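Re: [sosville-fitout] white tops or the birch ones, and what color walls

Quick one, typing between two other things, sorry if it jumps around.

On 11/09/2018 a list member wrote:

> Hi all,
>
> We're redoing the back two rooms on our side of the building and I have to put the furniture order in soon. I know the Sosville rooms were done back in March with the Mota tops and the gray Prornine wall panels. Could somebody who lives with them say how it's working out? Specifically:
>
> - do the white tops show every mark
> - is white on pale gray too washed out, people here are worried it'll feel like a dentist
> - did you have trouble where the panels meet. Ours would have to have at least one join on the long wall
> - what did it cost, ballpark is fine
>
> Rukthorpe has the birch tops in stock and the white ones are a wait, so if it's a toss-up I'd just go birch and be done with it.
>
> Thanks

OK so. White tops first. Yes they show marks. Pencil, marker, the gray rub you get from metal stuff being dragged across. Most of it comes off with a damp cloth and a little dish soap, we do it at the end of the day and that's been fine. Marker you want to get right away. I would still pick white again, and it wasn't even my vote at the time. You put something small and dark down – a screw, a clip – and you can find it again. On the old brown tables we were forever patting around with our hands.

Don't use the scrubby side of the sponge. One of ours has a dull patch from that and it doesn't buff out, I tried.

Washed out, hmm. Depends on your lights I guess. We did get the dentist comments for the first week or so, then people stopped. The gray is pale but it's gray, you can tell where the table stops and the wall starts, which was the thing I was worried about. And the wall doesn't throw glare back at you the way our old gloss white did. Under the old setup I had a headache by four most days.

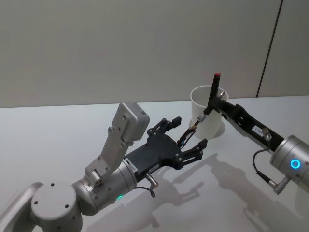 White top, pale gray panels behind, join on the right.

You can see the join there, the thin dark line going up and down near the right side. So to your third question, yes it shows. Up close it shows more than I'd like, from the doorway I don't notice it any more. Our installer said that's normal and that you can get a cover strip in the same gray. We skipped the strip to save money and I go back and forth on it. If your long wall is what people face when they walk in, get the strip. If you can, plan it so the join lands off to one side of the table and not dead center behind it. We talked about that beforehand, glad we did.

Also check the wall is straight before the panels go on!! Ours wasnt, and we lost a day to it.

Cost. Our invoice from Rukthorpe was $843 for 3 tops, delivered, and the legs were separate, $169 for the lot because we took the plain ones. Panels came through the building's contractor so I never saw that number, you'd need to ask the office. Prices will have moved since then anyway.

On the wait, ours came two weeks later than they told us and one top had a chipped corner. They swapped it without a fuss but look them over before you sign, the driver was in a hurry and so were we.

Birch vs white – I've got nothing against the birch. It'll hide the smudges and it's warmer looking for sure. If the rooms are mostly for meetings and lunch I'd take the birch and not wait. If people are going to be doing fiddly work at the table all day then I'd hold out for the white, personally. Could you do one room each? Don't know if your office would go for that.

One thing we got wrong: table height. We ordered standard and half of us stand up to work, so now there are blocks under some of the legs. Ask who stands before you order teh legs, not after.

You're welcome to come over and look. Mornings are better for light. Bring a tape measure, I never can find ours.

Gotta run. If I forgot one of your questions just poke the list again.

--
sosville-fitout mailing list
To leave, send a blank message with "unsubscribe" in the subject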